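Skeltlow Button List – read me first

I started Skeltlow because I kept buying tins of old buttons and then forgetting what was in them. It grew a bit! There are now 436 entries in the list, all typed up by me in the evenings, and I'm putting it out in case anyone else sorts buttons for fun (or for mending, which is how I got into it).

What you get

Two files. buttons.csv is the list itself, one row per kind of button, and sources.txt says which tin or market stall each lot came from. Open the first one in any spreadsheet program and you're away.

The columns are id, colour, width in mm, holes, material, back, source and notes. Holes is 0 for shank buttons. Material is my best guess, so if I couldn't tell glass from a good plastic I put "unsure" – please don't read much into those rows. Colour is the plain word I'd use out loud, so you'll find "mustard" and "cardigan brown" in there, sorry. 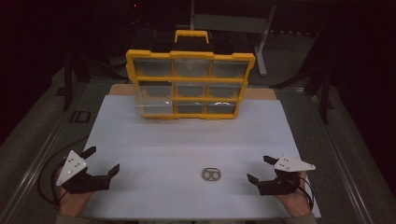

Fendance

Back to the list. Widths were taken with a cheap pair of callipers and rounded to the nearest half millimetre. I did the Nygård lot twice as the first go was done late at night and half the numbers were daft. The Clallomov lot is mostly coat buttons, big heavy things, and 14 of those rows have no width at all – I'd given the buttons away to a friend with a bald duffel coat before I measured them.

Things I know are wrong

Some ids skip. I deleted doubles and never renumbered, so leave them be or the notes stop matching up. There are also a few rows where the back says "flat?" with the question mark left in, and that trips up some filters.

Using it

Do what you like with it, just mention Skeltlow if you pass it on. I've still got nearly 2,000 loose buttons to go through, so the next version will be a good deal longer. This one was last tidied on Aug 29, 2024. If you spot a mistake, open an issue and give me the id.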